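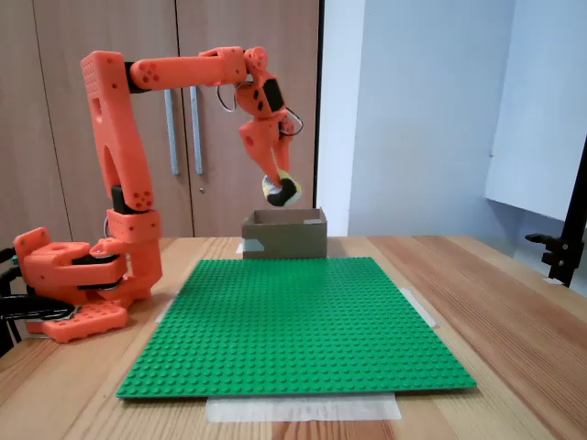

One table, one box: talking about tidying up with small children
Eirini Andreadis, speaker notes, Fisholm parents' evening, June

Opening (3 minutes, don't rush it)

Say hello, thank Areti for the room and the biscuits. Ask who has trodden on a brick this week and wait for the hands, because there will be plenty and it warms everybody up nicely.

Then tell them where I'm coming from. I've run the play sessions at Musia for 10 years, and before that I had two small boys and a front room you couldn't cross in socks. I am not a naturally tidy person. My mother would tell you so at some length, and I think it's only fair that you know it before I start talking to you about putting toys away.

Mention the old toy cupboard. It had 300 pieces of one thing and another in it when Lambros and I finally emptied it out on the floor (we did count, it was a wet afternoon and we'd got as far as tea). The children had been playing with the same handful of them all spring. Pause here, people usually want to tell their neighbour about their own cupboard. Let them.

The box

An ordinary brown cardboard box, with the top open. I've bought the lovely baskets with lids and I've bought the stacking drawers from Riklow, and I still come back to cardboard. A three-year-old can see straight into it, and a lid is one more job between the toy and being finished.

Put it on the table, towards the back, where small arms aren't going to sweep it off. I know most of us keep the box on the floor. Try it up on the table for a week, while the playing is happening up there too. The soft ball goes in the box, in front of everybody, and it's only had to travel a few inches. With the very little ones I start with something soft and round every time – it's easy to hold, and it doesn't matter a bit if they miss.

If someone asks about labels: pictures on the side are fine, words are for us. Vasiliki has a good story about her daughter relabelling everything "mine". Ask her if she'd like to tell it, but don't put her on the spot.

The baseplate

Spend a bit longer on this one, it's the part people write to me about afterwards.

A big green Lego baseplate, flat on the table, is the best way I know of telling a child where the building happens. You don't have to say very much. Bricks belong on the green, and anything else can go in the box. It gives them an edge to look at, and small children do love an edge.

The trouble is that it slides. You press a brick down at one corner, the whole plate shoots off sideways, and then there are tears. So tape it down. I use masking tape, tucked partly under the plate and out on to the wood, a strip on the left and a short piece at the bottom to begin with, and more if you've got leaners. It needn't be dead straight with the table either. Ours very rarely is, and I used to fuss over that and now I don't.

Before using tape on a table you're fond of, try a scrap of it underneath first and leave it overnight. Iason Karras asked me to be firm about that, and having seen his sideboard I can quite understand it.

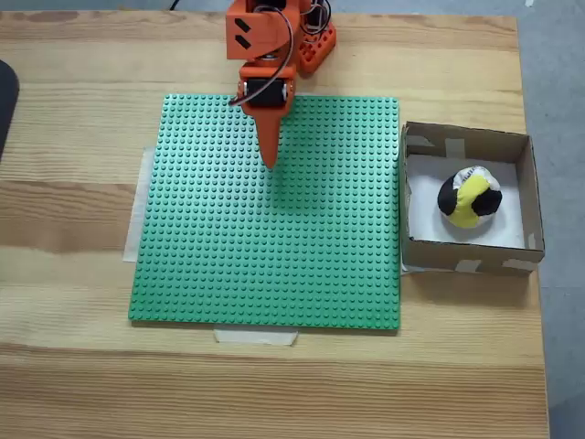 Clearing up together

Four things to say, and it's fine if they come out in a different order:

Give a warning before you start. "One more brick and then the box" works better at our house than any number of minutes, which mean very little when you're three.

Do the first piece yourself, slowly, and don't make a speech about it.

Leave the baseplate where it is. It can stay stuck down till morning, and so can whatever has been built on it, if you can possibly eat your supper somewhere else.

Stop while it's still going well, even if there are a few bits left over. I pick up the last ones with my cup of tea.

Questions

Likely ones: siblings of different ages (two boxes), grandparents who tidy everything themselves (bless them, let them), and where to find boxes. Konstantinidis on the corner will keep some back if you ask before 4.

Remember to give Areti her scissors back.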